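The Good Bathroom

My aunt Theano left the flat to me and my cousin Darius jointly, which is a very Theano thing to do, as she knew perfectly well we hadn't spoken since the business with the boat.

So there we were on a Thursday in March, flat 421 of the Paulauskas building, me with a roll of garbage bags and Darius with a coffee he hadn't offered to share. We'd agreed by text (nine texts, very formal) that he would do the kitchen and I would do the bathroom, and we'd meet in the middle over the sofa.

I was glad of the bathroom, I'll admit. It was always the grand room in that place. The rest of the flat was brown carpet and radiators, but in there she had marble, real swirly beige marble right up the wall behind the taps, and as a kid I used to find faces in it while I was supposed to be brushing my teeth. There was a camel, too, if you squinted. Darius always said it was a dog.
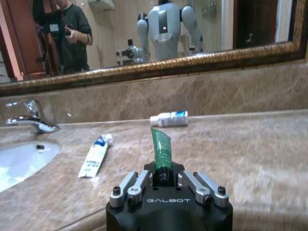
Toothpaste was what got me, of all things. I'd managed the funeral, I'd managed the lawyer, Mr. Ngubane, reading out the bit about the spoons, and then I stood at that counter thinking about how she squeezed a tube. From the very bottom, flattening as she went, and heaven help the child who grabbed it round the middle. She once drove back from the Clistano ferry because she'd remembered I'd left a cap off. Two hours each way! We missed the boat and had fish and chips in the car and she was in a marvellous mood about it.

I must have made some sort of noise, because the banging in the kitchen stopped.

"You all right in there?" said Darius.

"Fine," I said. "Toothpaste."

There was a pause, and then he came and leaned in the doorway. He's gone grey over the ears, same as our grandfather did. I hadn't noticed at the funeral – I'd been too busy standing at the other end of the room from him.

"From the bottom," he said.

"From the bottom," I said, and that was it, I was gone, sitting on the edge of the toilet lid with a garbage bag over my knees, crying like an absolute idiot. He handed me the coffee. It was terrible coffee.
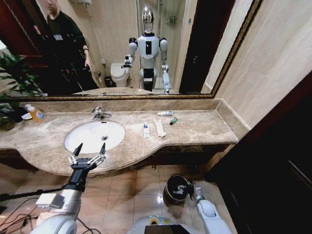
"What about the plant?" he said, once I'd blown my nose.

I hadn't thought about the plant. She talked to hers, all of them, mostly in Greek and mostly to complain about us. I said I'd only kill it and he said he'd only kill it faster, his place in Astimton gets no light at all, and we went back and forth like that for a while, each of us being terribly generous about who should be stuck with it.

In the end we settled on six months each. He'd take it first and bring it over in September, and then I'd have to drive it back to him in the spring, and I suppose one of us would have to put the kettle on at either end.

"It was a dog, you know," he said, nodding at the marble.

"It was never a dog. It's got a hump."

"That's its back, it's lying down."

I got up and had a proper look, with my head on one side. He put his on one side too. We stayed there arguing until the coffee was cold, and we didn't get to the sofa at all that day.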